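Section 4: Recording demonstrations with the wrist camera

Welcome back, and well done on getting through calibration, which most people find the fiddliest part of the whole Stuver kit. From here on you'll be collecting the demonstrations that the Smadi learning method needs before it can do anything useful on its own. It's a pleasant enough job once you've found your rhythm, so put the kettle on and set aside a morning for it (we like Saturday at Ollville, when the lab is quiet and the lights stay the way we left them).

Before you begin

You'll need the arm powered up and homed, the wrist camera plugged into the Pronura logging box, and a small assortment of everyday objects that the gripper can close on comfortably. Have a look at the live view as well. The lens should be clean and the exposure should be set to manual, as described in Section 3.

Caution: keep your hands away from the fingers whenever the status light is green. The grip force is modest, but a pinch still hurts!

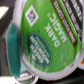 Choosing your objects deserves more thought than people usually give it. Our early policies did very nicely on plain blocks and then fell to pieces on anything with a shiny lid or busy printing, so we now mix household items into every batch. Coffee pods have become a great favourite of ours for close-up grasping. With a green-lidded Dark Magic pod this near to the lens, the large lettering can still be read while the fine print goes soft, and that's a perfectly acceptable level of sharpness for training. You'll also notice that the words come out upside down. Please leave them that way, and don't rotate your recordings to make them tidier, as the method learns from the camera's own point of view and a rotated clip no longer agrees with the joint data.

Recording a session

1. Open a new session on the logging box and give it a name you'll recognize in September. "Test" and "test again" are not kind to your future self.

2. Place the objects in the workspace, and vary their position and tilt between demonstrations. A bit of clutter near the target is welcome.

3. Press Record, wait for the tone, and guide the arm through the task at an easy, steady pace. A good demonstration lasts 18 seconds or less.

4. Press Stop while the arm is still. If you fumbled the grasp and recovered, keep the clip and tick "Recovery". Those clips are worth a great deal to us.

5. Repeat until you have 90 demonstrations for the task, with a rest whenever your shoulder starts to complain.

6. Choose Check Session. The software will list any clip with dropped images or a gap in the joint data, and you can record those again while everything is still in place.

Note: in our own trials, the success rate stopped climbing well before 2,000 demonstrations, and variety helped far more than sheer volume did. If you have an extra hour, spend it on new arrangements.

Reviewing what the camera saw

Scrub slowly through a few clips from each session. A finger along one side of the view is normal and helpful, as it shows the policy where the gripper is in relation to everything else. Views made up of little more than broad surfaces are fine to keep too, provided the arm was on its way somewhere.

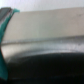 Can I add new demonstrations to a policy that has already been trained?

You can, as long as the camera mount hasn't been moved since the first batch. Add the new session to the same task folder, choose Continue Training, and leave the machine running for up to 48 hours. If the mount has been moved, even a little, go back to Section 3 and calibrate again, then start a fresh task folder.

When your sessions have passed the check, copy them to the training computer and carry on to Section 5.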